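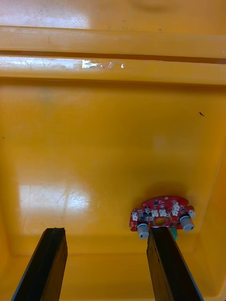

1/ Household electronics: changes to drop-off arrangements

From March, Wenano Shire will accept household electronics at both the Putier Road transfer station and the McKinnon depot. This thread sets out what may be brought, how it should be prepared and what charges apply. Residents without internet access may ask for the printed leaflet at the front counter.

2/ Electronic items must not be placed in kerbside bins of any colour. This includes items with a plug, a battery or a cord, whether or not they still work. Bins found to contain them may be tagged and left unemptied until the items are removed.

3/ Accepted free of charge: computers, monitors, televisions, printers, telephones, radios, kitchen appliances small enough for one person to carry, power tools, cables, chargers, and loose parts such as circuit boards, fans and disk drives.

4/ Not accepted at the electronics bay: fridges, freezers, air conditioners, hot water units and solar panels. Fridges and air conditioners should be taken to the whitegoods area at Putier Road, where the gas will be removed under licence. Solar panels are by appointment.

5/ Batteries must be taken out wherever this can be done without tools. Please put tape over the terminals and place them in the drum beside the gatehouse. If a battery is swollen, leaking or damaged, do not attempt to remove it. Leave it in the vehicle and speak to the attendant on arrival.

6/ Residents are responsible for erasing personal information before drop-off. The Shire does not offer a data destruction service and cannot return an item once it has been accepted. Items left at the gate outside opening hours are treated as dumped rubbish.

7/ Loose boards and small components should come in a box or tub, separate from cables. Please do not use plastic bags, which tear and have to be sorted out by hand. Containers will be handed back at the bay on request.

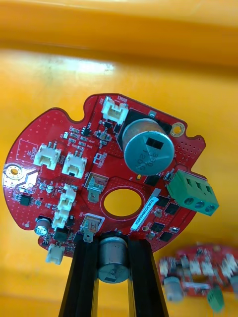

Boards do not need to be stripped. Connectors, speakers and metal fittings may be left in place, and residents are asked not to heat or cut boards at home in order to recover metals. Solder on older equipment may contain lead, and fumes and dust are a hazard to the household.

8/ Once the bay is full, material is transported to Kodico for dismantling and sorting. Steel, aluminium, copper and plastics are separated there, and boards are forwarded for metal recovery. The Shire collected roughly 1000 kilograms through the trial at McKinnon, and the contract has been extended on the same terms.

9/ Charges. Households may bring up to 6 large items per visit at no cost. A large item is a television, a monitor or a floor-standing printer. Additional large items are charged at $8 each, payable by card at the gatehouse. Small items and loose parts are not counted towards the limit.

10/ Businesses, schools and sporting clubs must book ahead and will be charged by weight. A trailer or ute carrying more than 40 kilograms of electronics should be directed over the weighbridge, whatever the source of the load.

11/ Both sites open at 8 am. The electronics bay closes half an hour before the main gate so that the cages can be locked. Covered footwear is required outside vehicles, and children and dogs are to stay in the car.

12/ A revised fees and charges schedule will be available at the front counter and at both gatehouses before the new arrangements begin.

Filed under: Waste & Recycling | Council Services | Putier | McKinnon

Comments (4)

Do you take old VHS players at McKinnon or only Putier Rd?

> Wenano Shire: Both sites accept video players free of charge as small items.

Good to see the trial kept on. Any chance of a later closing time over summer? Can't get there from work by then.

What about smoke alarms, the leaflet doesn't mention them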